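Home | News | Campus | Research | Sports | Alumni

Rasberg undergrads to get paid lab hours starting in October

28 Feb 2020

12 shares | 3 comments

Undergraduates at Rasberg College who work in faculty labs will be paid by the hour beginning next October, ending a setup where most of them got course credit or nothing.

The change covers 254 student spots in the sciences, engineering and a handful of social science labs. Money comes from the college's general fund for the first year. After that, not settled.

Charmaine Adams runs the undergraduate research office and has pushed for it since she got the job four years ago. She told a packed meeting on Wednesday that the old system picked students by bank balance.

"If you have to work nights at the grocery store you don't sign up for ten free hours a week washing glassware," Adams said. "We were losing those students before they ever met a professor."

Students will be able to work up to 12 hours a week during the term. Pay matches the campus library rate. Anyone who would still rather have credit can take it, but not both for the same hours – that part drew some grumbling from the back rows.

Sign-up is changing too. Until now students mostly emailed professors cold and hoped. Openings will be listed in one place, with the hours, the lab and what the work involves. Faculty have to post for at least two weeks before they fill a spot.

Nelly Carhuamaca, a junior in biology, spent her sophomore year in a soil lab for credit. She liked it. She also dropped it when her rent went up.

"I told my professor I was too busy, which was sort of true," she said. "I'd go back tomorrow."

Not everyone is sold. Amado Barredo, who teaches chemistry and usually takes four students a year, said he worries about the second year, when departments may be asked to chip in. His grant doesn't have a line for it. He'd probably cut back to one or two students, he said, and he wants an answer before he posts anything.

Adams said she dosen't have one yet. A plan for year two is due to the dean before the summer break.

Training is part of the package. First-time students will do a short safety course and get a peer mentor, somebody who has already finished a year in a lab. Vira Romaniuk, a senior in physics, is putting together the mentor group and has roughly 30 names so far. Needs more, mostly in engineering. Mentors get paid as well, same rate.

"People don't know how to ask for help in there," Romaniuk said. "First month I broke a pump and hid it in a drawer."

The Enache Hall labs will go first, with the rest of campus following in the spring term. Labs that bring in students only for the summer are not included and stay under the old rules for now.

An info session for students is planned at the Firnus Center after spring break, time and room to be be posted on the research office page. Faculty get there own session the same week. Questions before then go to the office front desk, weekdays until 4.
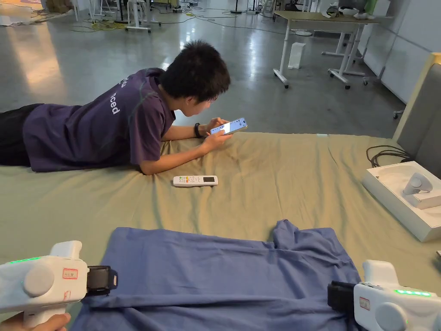 Students already in a lab this term don't need to reapply. They keep their spot through the end of the school year and can switch to paid hours in the fall if the professor signs off – forms aren't ready yet.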